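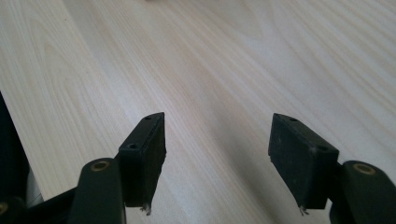
Table and Tray Care: Your Questions

What do I clean the tabletop with?
A soft cloth, warm water and a drop of dish soap. Wipe along the grain, then dry. The Pardale table has a pale finish that shows streaks if it is left to air dry.

Small dark specks won't wipe off. Is that damage?
Usually it is dried ink or food. Lay a damp cloth over the speck for 4 minutes and wipe again. Don't scrape it with a blade.

Can I use bleach or scouring powder?
No. Both dull the surface, and we can't repair that under the guarantee.

The table looks patchy near the window. Why?
Light reflecting off the surface can hide the grain in places. Look at it from the other side before you report a fault.

How do I clean the white tray?
Take everything off it first, phones and chargers included. Wash it by hand with dish soap and rinse. Don't put it in the dishwasher. 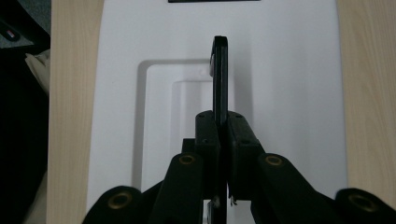 Thin black object held upright, white molded surface behind

Can I order a replacement tray?
Yes. Quote part number 3381 for the tray or 469 for the set of feet. Orders go through the Sellevix parts desk, extension 1760. Ask for Lenka Říha or Bình Đặng.

Page last updated 9th April.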